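4.3 遥控示教：从料箱中取物

本节接在4.2（手动拖动示教）之后。宣传册上说“演示几遍，机器人就学会了”，请先别信。Dondden控制软件记录的是操作者的动作，操作者犹豫、绕路、夹偏，它照样记下来。

开始之前

料箱须用夹具固定在台面上，用手推一下，不应有位移。急停按钮放在操作者伸手可及处。遥控手柄电量低于26%时不要开始录制，低电量时指令会延迟，软件却不报警。

步骤

1. 在控制界面选择“遥控”，将速度上限设为100毫米/秒。出厂值是900，初次示教不要使用。
2. 把待取物品放入前箱，随意摆放，允许互相挨着。摆得整整齐齐录出来的数据，换个摆法多半就不灵了。
3. 按住使能键，将夹爪移到箱口上方，停稳后按“录制”。
4. 缓慢下降，让手指从物品两侧接近。靠近箱壁时改用微动模式。
5. 闭合夹爪，提起，移到后箱上方放下，按“结束”。
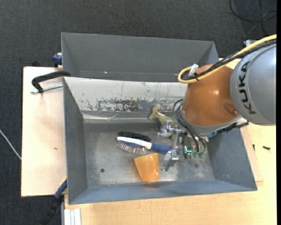 6. 回放一遍，人站在护栏外看。凡是中途撞过箱壁的记录，一律删除，不要指望训练程序自己剔除。

注意：毛刷、毛绒玩具一类软物容易“看起来夹住了”。界面上的“抓取成功”只依据手指开度判断，Védís Skov在六月的复测中发现，手指夹着刷毛边缘时它也会亮。以肉眼为准。

警告：不要在机械臂通电时伸手进料箱整理物品，按下暂停键也不行。

录多少次才够？

Niltex的资料建议每种物品录制若干次，没有给出依据。我们自己的测试录了1,715次，换一只没见过的杯子，成功率仍明显下降。Kolbrún Lauritsen的意见是先录一小批，训练后实测，哪里失败就补录哪里。这比一口气录满省时间，至于能省多少，我们手上没有可靠的数字。

录制文件的命名与备份见4.4。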